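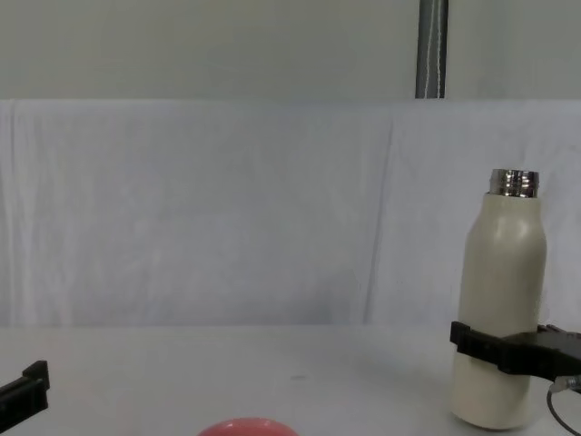
Getting the smell out of a drinks bottle

I've got far too many reusable bottles. There's a tall cream one I love, a dented one that lives in the car, two Bivmonts that came as a pair and one from Baltix that I won in a raffle and have never really got on with. They all end up smelling of old pond if I'm lazy, so these are the things I do to keep them nice. Most of it works for flasks and travel mugs too.

Take the lid off straight away

If you only do one thing, do this. The minute I'm home the cap comes off and the bottle stands open on the side, even if I'm not going to wash it till after tea. A shut bottle with a mouthful of squash in the bottom is horrible by morning (and don't ask me about the one I left in a gym bag for most of July).

The everyday wash

Hot water, a small squirt of washing-up liquid, and a proper bottle brush with a long handle. I used to make do with a sponge on the end of a wooden spoon and it never reached the bottom edge, where all the gunk sits. Mine is an Umano brush and the bristles are starting to splay now, so I'll be after another soon. Push it right down, twist, and then work it up under the shoulder, where the bottle narrows. That bit gets missed all the time!

Rinse twice. If you can still taste soap, rinse again.

Don't forget the threads

If yours has a metal neck with a screw thread, look closely at the grooves. Tea leaves a brown line in there and milk is even worse. An old toothbrush gets it off in seconds. I dip mine in a bit of bicarb made into a paste with water, go round the neck a few times, then wipe with a damp cloth. Dry it afterwards with a tea towel if you want it shiny, otherwise you get water spots, at least you do round here where the water's like liquid chalk.

Same toothbrush for inside the cap. Most caps have a rubber ring that comes out if you tease it with the handle of a teaspoon. Please not a knife, I nicked a seal that way and it dribbled in my bag ever after.

For a bottle that already smells

Two teaspoons of bicarb, fill to the top with warm water, leave overnight with the cap OFF, then brush and rinse in the morning. This shifts coffee nine times out of ten. For the tenth I do a second night.

If it's furry with limescale inside, I use white vinegar instead: 200 ml or so, topped up with warm water, left for an hour while I get on with something else. Don't put the bicarb and the vinegar in together and screw the lid on. It fizzes up and you'll be wiping the ceiling.

My sister-in-law swears by rice and a bit of water, shaken hard. I've tried it and it does loosen things, but then you're picking rice out of the plughole, so I've gone back to the brush.

Painted and matt finishes

The smooth matt ones show every greasy fingerprint. Warm soapy water and a soft cloth is plenty. Keep away from scourers and cream cleaner, they leave shiny patches and you can't get the matt look back. I don't put mine in the dishwasher either, whatever the label says, as my first Mansour bottle came out with the coating peeling at the base after one summer of it.

Drying

Upside down on a rack sounds sensible, but flat on a draining board the air can't get in and the inside stays clammy. Prop it at an angle, or drain it for ten minutes and then stand it the right way up with the cap off. I leave mine till the next day.

Storing

Caps off, always. I keep all the caps together in an ice cream tub on the same shelf as the bottles. Every so often I have to match them all up again, and there's one blue cap in there that doesn't fit anything I own.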